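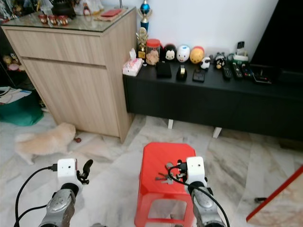
Clearing a False Grip on the Right Gripper (Key Pickup Task)

Last revised 5 June 2019 by Normand Chisholm

This procedure applies to the two-arm Drullau unit running the household pickup tasks. It covers one fault: the right gripper reports a completed grip on a key bunch, the arm lifts, and the keys stay on the seat of the stool. The controller logs the pick as good and moves on to the drop step with nothing between the fingers.

Harpreet Beaudoin logged the fault 14 times in September during the Clarnmont home trials. In every case the fingers had closed on a single key lying flat, slid over it, and stopped against each other. The motor current at that point is close enough to the current for a real grip that the default threshold accepts both.

Before you start

Clear people and pets from the reach of both arms. A small dog at floor level can pass below the arms faster than an operator can react, and the proximity stop does not cover the area next to the stool legs. If an animal comes into the room at any point, press the stop and wait until it is out.

Look at both cable loops. The loop on the right arm crosses the arm below the white end module and must have enough slack for a full wrist turn. A tight cable pulls on the gripper connector and produces a similar error with a different cause — see the Melnyk connector page for that one.

Procedure

1. Press the stop. Do not jog the arm while the fault is active.

2. Open the right gripper from the service menu and confirm that no key or ring is caught behind the finger. Remove anything you find by hand, with motor power off.

3. Restore power and send both arms to the rest position, left arm first.

4. Run Finger Zero on the right gripper. Repeat it 3 times. If the results differ by more than 2 counts, stop and replace the finger mount.

5. Open Grip Check and change the mode from Current to Current + Width. Set the minimum width to 400 counts. A closed, empty gripper reads well under this.

6. Spread the keys on the red stool and approach from the side, with the fingers aimed at the ring. Run one pick at low speed.

7. Run a second pick with the stool seat bare. The controller must report No Object. If it reports a good grip, the width setting was not saved — go back to step 5.

If the fault returns

Export the log before restarting. The Stastside build clears the grip history on boot, and the current trace is the only record that separates a slipped key from a worn finger pad. Send the log with the serial number of the gripper and the finger zero values from step 4.

Do not raise the closing force to compensate. Higher force pushes the fingers past the key faster and can tip a light plastic stool toward the operator.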